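September, bench notes, tape transfers

Started on the Stodley box. 8 reels, all quarter inch, from the vocal group's club dates. Three have splices letting go at the leader. Re-taped those before putting anything on the Nikura deck.

Reel 1 is labeled "Gandmont, late show" and runs at 7.5 ips. The box says 15. Corrected the log. Left channel is down until the second song, then comes up on its own. Probably a fader at the desk, so I left it alone.

Reel 2 has the same set with a different bass singer. Pitch drifts flat over the last few minutes. Cleaned the capstan, ran it again, same drift in the same place. It is on the tape. 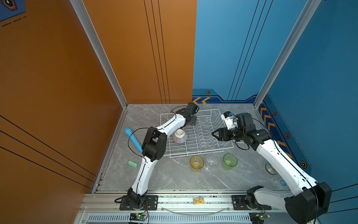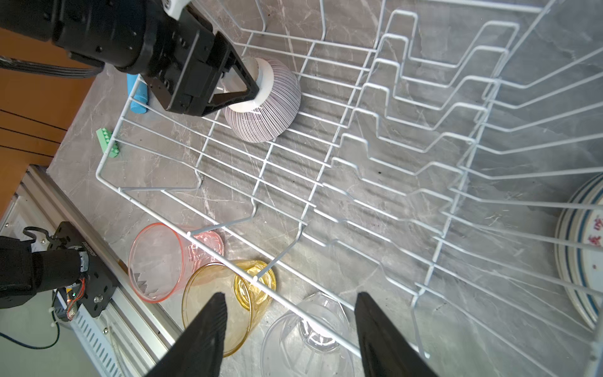

Reel 3 squealed at the first pass. Stopped it and put it aside for baking. Do not play it before then.

Hum on reels 1 and 2 at 60 Hz with a strong harmonic. Tried a narrow notch at 120 and it took some body out of the baritone. Backed it off by half and kept the flat transfer as the master. Filtered copies go in the Malinowski folder with the set lists.

Still to do: find where the encore on reel 2 starts, check azimuth again before reel 4, order 500 more feet of leader and a new pack of splicing tabs. Head hours on the deck are at 600, relap quote needed.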